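To: Darcy Robichaud, Prelia Fund
From: Brittany Pelletier, Figueroa Community Choir
31 Mar 2018

Dear Darcy,

Your second payment reached us in January and we have been busy with it ever since, so there is a lot to tell you! I'll follow the headings on your form where I can and wander off them where I can't.

## Where we've got to

The daytime choir is up and running. We hoped for a group of 30 and we have 30 names on the register, which is as many as the upstairs hall will take with chairs out and the piano in its proper place. Most had never sung in front of anyone. A good few told us at the first session that they'd been asked to mouth the words at school, and I'm delighted to report that every one of those people is now singing out loud, two of them in the tenor line where we needed them badly.

Rosaire Desjardins is leading the sessions and has been a joy to work with. He teaches everything by ear, a line at a time, and doesn't hand round the words until the tune has settled. I had my doubts (I like a piece of paper in my hand) but it works beautifully with this group, and the sound at the end of a morning is so much warmer than it was.

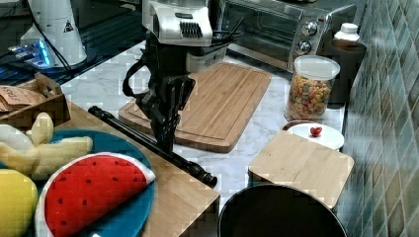
We start with twenty minutes of breathing and humming, then a round, then whatever we're learning in parts. At present that means a Hebridean rowing song, a Shaker tune and a three-part setting of a lullaby that Rosaire wrote for us himself. The lullaby has a very awkward leap for the altos in the second verse. They have got it right three weeks running and cheered themselves each time.

## Money

We've spent the grant much as planned. Hall hire is paid up to the end of the summer term. The piano was tuned twice, as the first tuning slipped when the heating was turned up over the cold spell, and the second has held. The one change is that we spent less on sheet music than we'd budgeted, thanks to Rosaire's way of teaching, and put the 200 pounds left over towards taxis for singers who can't manage the bus. You agreed to this by email and I'm so glad you did. Three people would have had to drop out without it.

Of the full 3,000 pounds, the part still unspent is set aside for the June concert and for Rosaire's fees after Easter. I've attached the ledger.

## The songbook

I know you were keen on this bit. We asked members to bring in songs they remembered from home, and had more than 72 offered before we stopped asking. Some came with words only, some with a tune and half a verse, and one was on a cassette that had to be coaxed through the machine with a pencil. Tyson Hawthorne has been writing them down in a clean hand and checking the spellings with whoever brought them, in four languages so far.

We are sharing them a few at a time in the choir newsletter, Nusosum, ahead of the printed book. The new number has gone out to members and to the library, and I've put its opening piece in below so you can see how it reads.
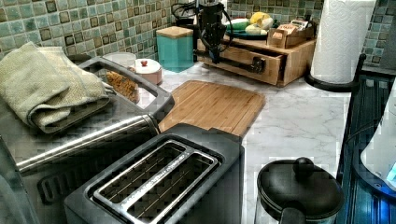

**Nusosum, No. 4**

*Songs from the kitchen table.* When we asked where people had learned their songs, the same few places came up over and over: the back seat of a car, the chapel, and above all the kitchen. Somebody was washing up and somebody else was drying, and the song went back and forth between them. Several in this number are call-and-answer songs for that very reason. Try the first with one voice on the verse and everybody on "row, row away". It goes faster than you think, so take a big breath before the last line.

The book itself will have the tunes in simple notation, with chord names for guitar. Stodanance have quoted us for the printing and the price is within what you allowed. We still need to decide between a stapled book and a spiral one. I favour the spiral, which stays open on a music stand, though it costs a little more.

## What the singers say

We passed a sheet round before the break and asked people to write anything they liked on it, good or bad.

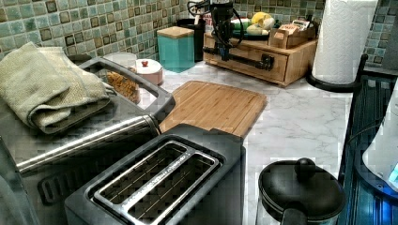 Dale Fehr wrote that the mornings go by too quickly and that he would happily lose the tea break if it meant another go at the lullaby. He also finds the rowing song too low for the basses by the end, "down in the cellar with the coal", and would like it up a tone. Rosaire has tried it up a tone and agrees with him. The tea break stays, by a large majority.

Other comments were about the draught from the side door, which the hall has promised to look at, and a wish for something in French. We have a lovely one from the songbook pile and will begin it after Easter.

## Next

- Concert in June, upstairs hall, free entry, with the primary school joining us for two rounds
- Songbook proofs back to members for checking in May
- A visit to sing at the day centre, date to be fixed with their manager
- Final report and accounts to you in July

You'd be very welcome at any session before then. Come at ten and you'll catch the warm-up, and do be ready to join in – there are no spectators' seats!

With warmest thanks from all of us,

Brittany Pelletier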